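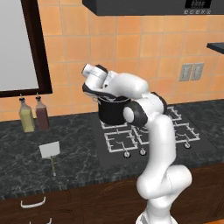 Black pot on a gas stovetop, gripper at the rim (render)

Kitchen Chemistry > Indicators and pH > Cabbage indicator drifts blue before I use it

tmarsh_lab
I run a Saturday table for kids at the Jolano library and use red cabbage indicator for most of it. Procedure: half a head, chopped, covered with tap water, simmered 20 minutes, strained through a coffee filter, cooled with the lid on. It should come out purple. Mine comes out blue, and by the next morning it is closer to blue-green. Vinegar still turns it pink, so the pigment is there. Baking soda gives green as expected. The trouble is the starting color. If the neutral cup is already blue, the kids can't see much difference between it and a weak base.
Same grocery store each time, same pot.

overthelimit
Your water is alkaline. Tap water in a lot of places sits well above neutral, and boiling makes it worse: carbon dioxide leaves and the pH of bicarbonate water goes up. Use distilled.

pipette_dan
Seconding distilled. Also skip the boiling. Blend the cabbage with cold distilled water for a minute and strain twice. The extract is brighter and doesn't smell up the building. Heat degrades anthocyanins.

hotplate
Disagree on the cold method. Blended extract is full of fine pulp that goes through a coffee filter, and it spoils faster. A short simmer gives a clear liquid. The loss of color from a few minutes at a simmer is small, and you won't notice it in a cup test. 20 minutes is longer than needed, though. I pull mine off after 7.

pipette_dan
Pulp settles. Leave it in the fridge for an hour and pour off the top.

hotplate
Then it takes longer than simmering.

Concetta Ruggiero
Before anyone changes the method, find out which variable it is. Do a side-by-side:
Jar 1: tap water, simmered
Jar 2: distilled water, simmered
Jar 3: tap water, cold
Jar 4: distilled water, cold
Same weight of cabbage in each, 100 g to whatever volume you like as long as it matches. Look at them against white paper in daylight. If the two tap jars are blue and the two distilled jars are purple, you have your answer and the heating argument can go in its own thread.

tmarsh_lab
Reasonable. I'll do it Wednesday. Does the container matter? I have been storing it in an old Guleck pitcher that used to hold lemonade mix.

overthelimit
Leftover lemonade would push it toward pink, so that isn't your problem. Dishwasher detergent residue would push it blue. Rinse with distilled and use glass if you have it.

sodaash
Some notes on the overnight change. Anthocyanins in the blue-green range are less stable than in acid. So if you start at blue, it keeps going, and eventually the green fades to yellow. If you start slightly acidic it will hold for days. You can add vinegar one drop at a time until it just goes purple, then bottle it.

Concetta Ruggiero
That works for storage, but then the neutral cup is not neutral, it is tap water plus acid. With kids who are old enough to ask, I would rather have distilled and no correction.

sodaash
They're comparing colors. The reference cup only has to be the same for everybody.

Concetta Ruggiero
If the handout says "neutral" under that cup, it matters. If it says "start," fine.

tmarsh_lab
Results. Both tap jars blue. Both distilled jars purple, the cold one a little darker. After a night in the fridge the tap jars had moved toward green and the distilled jars looked the same to me. The cold jars had sediment, the simmered ones did not. So it was the water.
I also ran the tap water against a Trarkon pool strip and it read on the basic side, which fits, although I don't put much weight on the strip.

overthelimit
Pool strips are fine for that. You only need the direction.

pipette_dan
Noting that the cold one was darker.

hotplate
Noting the sediment.

kelp_and_brine
Related question, can I freeze it? I have a big batch left from December.

sodaash
Yes. Ice cube trays, then a freezer bag. I've used cubes three months old without trouble. Thaw only what you need and check one cup with vinegar and one with baking soda first.

tmarsh_lab
Thanks all. I'm going with distilled, a 7 minute simmer, and cubes. The handout is being changed to "start." The old one was copied from the Rinaldi activity binder, which just says "water," so if you use that binder you may want to pencil in "distilled" on the cabbage page.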